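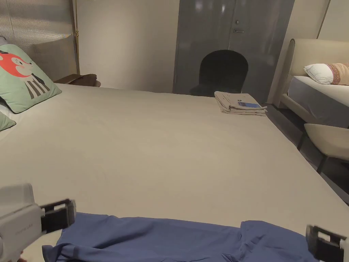 **Figure 3.** Blue garment at the near edge of a made bed, Trandow flat.

Garment folding in the home depends heavily on the surface available. Of the 34 households in the Trandow sample, eight had no table large enough for an adult top, and folding was done on the bed. A bed gives ample area but little firmness, and work tends to stay at the near edge, where the blue garment lies in Figure 3, with its left portion bunched and the pale sheet behind it bare but for the pillows and a stack of papers near the far right corner. We coded such cases as 'edge use' -- a category absent from the earlier scheme of Ellwood and Prata. Pillows at the head end were recorded but excluded from the measured area.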